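The press office emailed me the welcome pack in July, and I read it on the bus with my knees up against the seat in front. Nine pages, glossy, very friendly. It told me where I could stand, who I could talk to, what time the mayor would be walking past the school, and which of the displaced families had "kindly agreed to share their story." I hadn't even reached Trarkden yet and my article was half written for me. 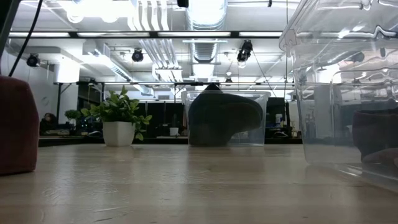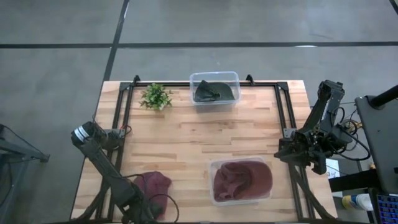
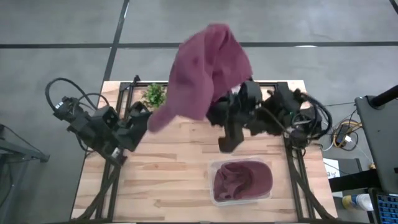 I've been going to flooded towns for a long while now, first for a weekly paper and then for anyone who'd pay the bus fare, and I want to complain about the tour. You know the tour even if you've never been on one, because you've read what comes out of it. A van, a clipboard, a hard hat nobody needs, three stops and a sandwich. Everybody files the same piece by six o'clock! I write mine up at whatever table I can find, and I like a plain one, pale wood and maybe a green plant in a square white pot, something that doesn't ask anything of me. Then I spread out my notes and try to work out which parts I saw and which parts I was walked past. In Trarkden it was a bad ratio.

The number of the week was 3199. That was how many people had been "assisted," and it was on the banner, in the speech, in the handout and (by evening) in every headline I could find, including one over my own name that I hadn't written. So I asked what assisted meant. Did it mean housed? Fed? Given a leaflet? The young man with the clipboard was very nice about it and said he'd circle back. He circled back two days later with the same handout.

Now, I don't think anyone was lying to me. I want to be fair here, partly because I've had drinks with these people and I'll have drinks with them again. A lot of them used to be reporters. They got tired or had kids, and the relief outfits pay on time. They know exactly what we need at four in the afternoon with no lead and no battery, and they hand it over. The family is waiting on the porch. The quote is already clean. It's a kindness, really, and that's what makes it so hard to turn down.

Gwilym Bowen, who edited me when I was young and dreadful, used to make us phone in the name of one person we'd met by accident. That was the whole rule. He didn't care if the accidental person made it into the story. He just wanted proof you'd wandered off at some point. I hated it, I once gave him the name of a man who sold me gum, and I think about it on every single one of these trips.

So on the second morning I skipped the van and walked down to Bellis, the low end of town, where the water had sat longest. It wasn't on the tour. There wasn't a banner. I talked to seven households before lunch and every one of them had applied for the same repair grant, the one they'd read about in the paper, quite possibly from somebody like me. The grant was $499. One woman had been quoted more than that just to haul away her drywall. She wasn't angry about it, she was busy, and she talked to me while dragging a rug down the steps, and I held the other end because what else are you going to do.

I wrote that up. The desk liked it fine and ran it on a back page, underneath a nice big picture of the mayor outside the school. A friend on the paper over in Iven told me hers got trimmed to a paragraph. We'd both missed the "moment," you see, which was the mayor hugging somebody at stop two.

And this is where I get grumpy with my own side, because the managers only manage what we let them. Desks want it quickly, and they want it to match what the other fellow has. If every outlet has the hug and you have a rug, you're the one who gets the phone call. A reporter with a day and a half on the ground and a story due both nights will get in the van. I've gotten in the van! I'll probably get in it again when it's raining.

But I'd like us to say so. Wokis, a little two-person news site I've started reading, puts a line at the bottom of its disaster pieces saying who arranged the visit and who chose the interviews. It's one sentence long. It doesn't make the piece worse, and I've caught myself reading that line first, the way you'd check who paid for a poll. I asked my desk if we could do the same and was told it might confuse people.

I don't think it would confuse the woman with the rug. She asked me straight out, before she'd tell me her name, whether I'd come with the van.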